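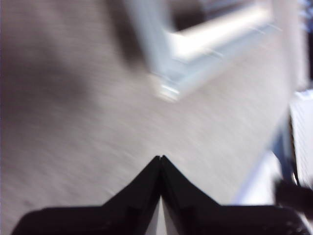
Bonitz wrote back that the pump is not at fault and that a 3 mm emitter spacing error would not explain dry ends on the far bed either. Their view is that the pressure regulator was fitted upstream of the filter and has silted up. They want it moved before they will look at a claim.

Checked in the afternoon. They are right about the order: tap, regulator, filter, main line. I took the regulator off and rinsed it in a bucket. Grit came out, fine and orange, same as what settles in the bottom of the water butt. Refitted after the filter with new tape on the threads. The Farkel clips do not hold on the thicker pipe, so I used the old screw clamps on both sides.

Ran zone 2 for 4 minutes with jam jars under the last emitters. All dripping. The second from the end is slower than its neighbours and will need swapping. Zone 1 not tested, as the light had gone.

The Jamlow timer still loses its programme when the battery is changed. The manual says the memory lasts long enough to swap cells. Mine does not. Settings written here so that I stop having to work them out again: start 5.40 am, zone 1 before zone 2, skip alternate days until the beans are up.

Feed: the tank holds more than 2,000 litres when the overflow is clear, which it was not. Pulled out a wad of leaves and moss. Level should come up with the next proper rain. No liquid feed through the drip line until the filter has run clean for a week.

Kiiskinen hoses arrived, one short. The packing slip lists 3, the box had two. Emailed them. Two is enough for the raspberries, and the currants can stay on the watering can for April.

To do: flush zone 1 with the end caps off. Order emitters, the 4 litre per hour type. Lag the tap. Find out whether the filter mesh can be bought separately or only with the housing.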